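Home > Tips > Kitchen > Counters and boards

Keeping counters decent, the quick version

Wipe down at night, not in the morning. Crumbs set hard by 7, trust me. Warm water, one drop of dish soap, old T-shirt rag. Skip the vinegar if you have real stone, it dulls it.

Grease near the stove: baking soda paste, leave it 14 minutes, go do somthing else. Rinse twice. Streaks mean too much soap.

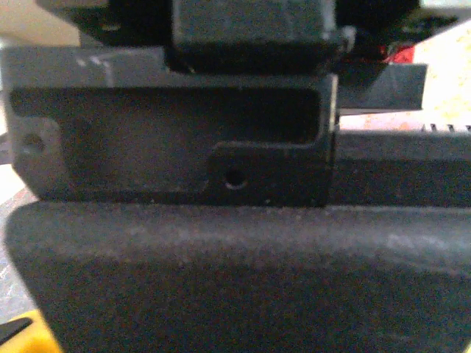
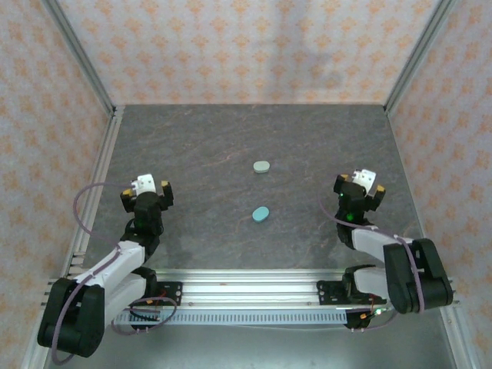 Reranham Home & Workshop Club, Kitchen Tips page

Wallpaper behind a sink: dry sponge first, then barely damp, top to bottom. Never scrub a seam. Lifting edge? Dab of paste, roll it flat, leave alone till Saturday.

Cutting boards. Coarse salt, half a lemon, rub, rinse, stand on edge to dry. Oil when they look thirsty. Old gouges want 120 grit then 300 or so, go with the grain.

Rags get boiled every 8 days here, more in summer. Don't use fabric softner, they stop soaking anything up.

Drawer runners sticking? Candle stub along the track. Vacuum the crumbs out first.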